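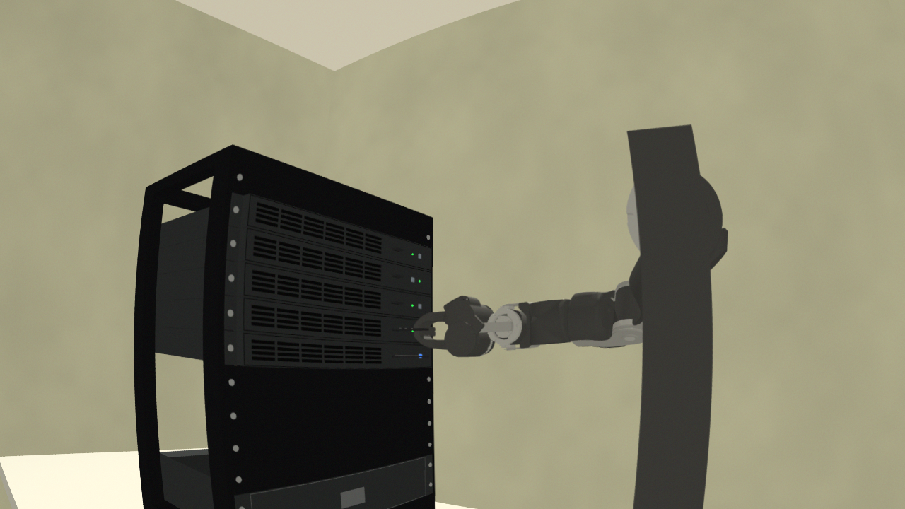

**그림 3.** 개방형 프레임 랙(렌더링 이미지). 측면이 트여 있어 내부의 선반이 드러난다.

### 4.2 소형 기계실의 소음과 열람 공간의 음환경

앞 절에서는 서가의 밀도와 바닥 마감이 열람실의 잔향에 미치는 영향을 살펴보았다. 이 절의 관심은 벽 하나 너머에 있다. 디지털 자료를 자체적으로 보관하는 도서관이 늘면서 열람실 옆 창고나 복도 끝 방이 소규모 기계실로 바뀌는 사례가 많아졌다. 설계 도면에는 여전히 '비품실'로 적혀 있는 방에서 하루 종일 팬이 돌아가는 것이다. 우리는 이 작은 방이 열람자의 경험을 얼마나 바꾸는지 무척 궁금했고, 측정을 거듭할수록 그 궁금증은 오히려 더 커졌다!

조사 대상은 초르노볼(Chornovol) 도서관 본관과 주르노우(Zurnov) 분관이다. 두 건물은 규모가 비슷하지만 성격은 전혀 다르다. 본관은 천장이 높고 석조 벽체가 두꺼우며, 분관은 경량 칸막이로 나뉜 단층 건물이다. 본관의 기계실은 열람실과 복도를 사이에 두고 떨어져 있고, 분관의 기계실은 열람실과 벽을 공유한다. 같은 기관이 운영하고 장서 구성과 이용 시간도 같아 비교하기에 더없이 좋은 짝이었다.

#### 4.2.1 측정 방법

두 열람실의 바닥을 격자로 나누고, 앉은 사람의 귀 높이에서 등가소음레벨을 기록하였다. 유효한 측정 기록은 모두 285건이며, 개관 전의 빈 열람실과 이용자가 있는 평일 오후를 구분하여 수집하였다. 이용자 설문에는 201명이 응답하였다. 설문지는 리우드밀라 스타시우(Liudmyla Stasiv)가 이전에 음악당 로비 연구에서 사용한 문항을 도서관에 맞게 고친 것으로, "조용한가"를 묻는 대신 "어떤 소리가 들리는가"를 먼저 적게 한 점이 특징이다. 이 순서는 예비 조사에서 큰 차이를 만들었다. 조용함을 먼저 물으면 응답자 대부분이 곧바로 '그렇다'에 표시하고 넘어갔지만, 소리를 먼저 적게 하자 의자 끄는 소리, 책장 넘기는 소리, 환기구의 웅웅거림, 창밖의 전차까지 놀랄 만큼 풍부한 목록이 나왔다.

분석에는 지모라(Zimora) 기록 장치를 사용하였고, 주파수 분석은 1/3 옥타브 대역으로 하였다. 기침이나 대화처럼 짧고 큰 소리가 섞인 구간은 따로 표시해 두었다가 배경소음 계산에서만 제외하고, 전체 음환경을 평가할 때는 다시 포함하였다. 열람실의 소리에는 사람의 소리도 들어간다고 보았기 때문이다.

#### 4.2.2 랙의 형식과 방의 울림

그림 3과 같은 개방형 랙은 밀폐형 캐비닛과 음향적으로 상당히 다르게 작용한다. 밀폐형은 문과 측판이 고주파 성분을 어느 정도 막아 주는 한편 얇은 판이 저음에서 떨릴 수 있다. 개방형은 장비의 소리를 거의 그대로 방으로 내보내며, 따라서 방의 마감재가 결과를 좌우한다. 두 기계실 모두 개방형을 쓰고 있었고 내벽은 페인트로만 마감되어 있었다. 단단하고 매끈한 벽 사이에서 팬 소리는 여러 번 반사된 다음 문틈과 배관 구멍으로 새어 나온다.

가장 흥미로운 결과는 스펙트럼에서 나타났다. 분관 열람실의 배경소음은 800 Hz 부근에서 뚜렷한 봉우리를 보였다. 이 대역은 사람의 말소리와 겹치므로 속삭임이 묻히고, 그 결과 이용자들이 조금씩 목소리를 높이는 경향이 있었다. 본관에서는 같은 봉우리가 복도를 지나며 거의 사라졌다. 반면 3000 Hz 이상의 성분은 두 건물 모두에서 미미하였으며, 설문에서도 날카로운 소리에 대한 언급은 드물었다.

봉우리의 크기만 보면 대단한 수치가 아니다. 그러나 분관의 응답자들은 이 소리를 매우 정확하게 묘사하였다. "멀리서 냉장고가 도는 것 같다", "비가 오는 줄 알고 창밖을 보았다"와 같은 답은 읽는 내내 즐거웠고, 숫자만으로는 알 수 없는 것을 알려 주었다. 특히 뒤의 응답자는 그 소리가 마음에 든다고 덧붙였다. 일정한 배경소음이 옆자리의 작은 소리를 가려 준다는 점은 개방형 사무실 설계에서 오래 논의되어 왔는데, 도서관에서도 비슷한 반응이 자발적으로 나온 것이다.

#### 4.2.3 흡음 처리의 효과

3월에는 분관 기계실의 두 벽면에 트리탈로라(Tritalora) 양모 흡음판을 붙이고 문 둘레에 기밀재를 보강한 뒤 같은 격자에서 측정을 반복하였다. 벽과 가까운 좌석에서는 봉우리가 눈에 띄게 낮아졌다. 창가 좌석의 변화는 작았으며, 이곳은 처음부터 거리의 소음이 지배적이었다. 흡음판과 기밀재를 동시에 시공한 탓에 각각의 기여도를 분리하지 못한 점은 아쉽다. 다만 문 앞 좌석의 개선 폭이 유난히 컸다는 사실은 기밀재의 몫이 작지 않았음을 시사한다.

흡음판의 배치에는 제약도 있었다. 랙 앞뒤의 공기 흐름을 막지 않아야 했으므로 배기 쪽 벽은 하단을 비워 두었다. 음향만 생각하면 가장 덮고 싶은 면이 바로 그곳이었다. 이 문제는 흡음재를 천장으로 옮기면 상당 부분 풀릴 수 있다고 보며, 관련 계산은 부록 B에 실었다.

#### 4.2.4 좌석 선택과의 관계

처리 전후의 좌석 이용 양상도 비교하였다. 처리 전 분관에서는 기계실 쪽 벽면 좌석이 가장 늦게 찼으리라 예상했지만, 관찰 결과는 달랐다. 노트북을 쓰는 이용자는 오히려 그쪽을 선호하였고, 종이책을 읽는 이용자는 창가와 서가 사이를 골랐다. 콘센트의 위치가 영향을 주었을 가능성이 높아 이를 소리만의 효과로 해석하기는 어렵다. 그럼에도 이용자가 저마다 자신에게 맞는 소리를 찾아 앉는다는 가설은 매우 매력적이며, 다음 절에서는 콘센트의 영향을 통제한 좌석 지도를 이용해 이를 검토한다.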